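The Erulton Robotics Club had 14 members on paper and two who did the homework. Ikechukwu Usman was one of them, and this was how he came to be president. Farzad Shojaei was the other, and he was vice president because he owned a car.

The Vemetau Cup wanted a machine that could fold a shirt. The club had named theirs Ekpo in November, when it had one wheel and a great deal of promise. By summer it had folded 13 shirts, if you took a generous view of folding, and eaten a sock.

"It needs more demonstrations," Farzad said. "We have 118. The rules say 177."

"Who picks a number like 177?"

"Somebody who has never folded a shirt 177 times."

So they divided the remaining shirts by seniority. Ikechukwu, being president, took the ones with buttons and regretted it by lunch. Farzad worked at his aunt's place, where the laundry never ran out and neither did the advice. She thought a machine should learn on towels first, like a child. She also thought the boys should eat something.

"Grab the sleeve," she said from the doorway. "No — the other sleeve."

"It doesn't matter which sleeve, Auntie."

"It matters to the shirt."

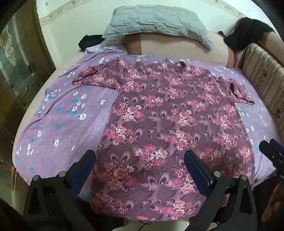 Farzad did the other sleeve. He did it again with the collar turned under, and once more with his aunt humming, which the data would not record but which he felt it should. Somewhere past the twentieth try he caught himself smoothing a hem with real tenderness.

He called Ikechukwu that night.

"I've gotten good at this," he said.

"The robot?"

"Me."

There was a long pause on the line, and the sound of a man putting down a button-down.

"Does the Cup have a human division?" Ikechukwu asked.

Farzad went to look up the rules.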